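A planilha do segundo semestre está aberta aqui do lado desde terça e eu já mexi tanto nela que nem sei mais qual versão mandei para a Mirjam. Então vou escrever no blog, que pelo menos organiza a cabeça (e quem já passou por isso pode me salvar nos comentários!).

A situação é a seguinte. Temos 2906 euros para equipamento até dezembro. Parece bastante até a gente começar a abrir página de fornecedor. O que eu queria mesmo era mais um par de garras manuais, porque hoje temos um par só, e quando a Araceli está gravando eu fico olhando para a parede, e vice-versa. O par novo da Gratik sai por 865, sem frete. Dois pares seriam um sonho, mas aí não sobra quase nada para o resto, e o resto é chato e necessário: buchas, parafusos, cabos, um disco decente para guardar as gravações.

As buchas foram a minha surpresa do ano. Quando montei o primeiro orçamento coloquei uma linha só, "peças diversas", com um valor que tirei da cartola. O Nicanor olhou e perguntou quantos anéis de latão iam em cada garra, e eu não soube responder na hora. Que vergonha! Agora tem uma linha só para elas, pedi um pacote de 20 e vou ver quanto tempo dura antes de pedir mais.

Outra coisa que eu tinha subestimado: tecido. A gente vinha treinando dobra com uma toalha lisa e tudo ia muito bem, obrigada. Aí passamos para pano estampado, fino, com bainha, e a conversa mudou. Cada pano se comporta de um jeito, e a bainha é um capítulo à parte. Passei duas manhãs só pegando e soltando a beirada, e acho que melhorei um pouco.

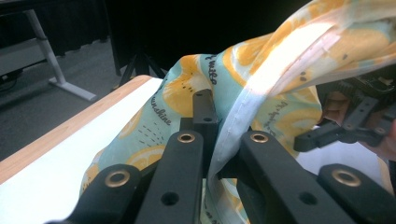 O pano de limões e as duas garras em ação. Dá até para ler "sunshine" no tecido.

Pois então, panos. Coloquei na planilha uma verba pequena para comprar vários, de gramaturas diferentes, com e sem bainha, e foi justamente essa linha que o Radomír quis cortar. Entendo, parece lista de enxoval no meio de um pedido de robótica. Mas sai tão barato perto do resto que vou insistir - se precisar, tiro do frete, juntando tudo num pedido só.

E tem a questão do braço. A Dekstead mandou proposta de um braço pequeno, usado, por 2000, e durante uns dois dias eu fiquei completamente apaixonada. Fiz a conta: com o braço e mais um par de garras eu chego a 2865, sobram 41 euros e acabou-se o ano. Sem disco, sem buchas, sem pano. E ainda faltaria uma base para fixar o bicho, que não vem na proposta (perguntei duas vezes). A Montserrat, que já comprou braço usado antes, me aconselhou a pedir as horas de uso e o histórico de manutenção. Pedi. Ainda não responderam.

Por enquanto a minha ordem está assim: garras primeiro, depois o disco, depois buchas e panos, e o braço fica para o orçamento do ano que vem, se a proposta ainda existir. Meu coração queria o contrário, confesso.

Falta decidir se compro o disco agora ou espero alguma promoção. A Mirjam quer a versão final da planilha na semana que vem, e eu ainda preciso descobrir quanto a Gratik cobra de frete para cá.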